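Home | News | Products | Reviews | Events | Contact

Kultska opens orders for Zallness gripper kit

October 2018

The automation supplier Kultska has started to take orders for the Zallness, a two-finger gripper kit made for small robot arms. The kit is meant for workshops which handle light plastic parts and do not want to design their own fingers. First deliveries are planned for November.

In the box there is the gripper itself, one pair of black fingers with angled tips, a small camera for the wrist and a cable set of 20 parts. The price is 692 euros without tax. Customers who already own the older Flarnwood gripper can keep its mounting plate and its power supply, and for them Kultska sells only the upper part at 322 euros. 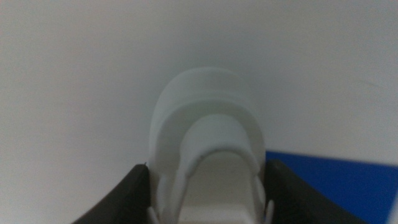

The fingers close at the same speed from both sides, and the force can be set in 20 steps. According to Kultska, the lowest steps are intended for hollow parts such as covers, caps and thin housings, which are easily bent when a gripper presses too strongly. The setting is made in the software and can be saved together with the name of the part, so the operator does not need to enter it again after a change of job.

The software is called Correa and it is included in the price. It shows the camera picture next to the finger position, and it can store one picture for each grip. In the first version the menus are only in English and German. More languages should follow, but the company gave no date for this.

The kit has a guarantee of one year. Worn finger tips are not covered, but they can be ordered separately and changed with a normal hex key. Kultska also offers a half-day introduction at the customer's site, for which the price depends on the distance. A longer finger for deep boxes is in preparation and will be sold later as an extra.

This website uses cookies. By continuing to use the site you agree to our cookie policy. OK | Read more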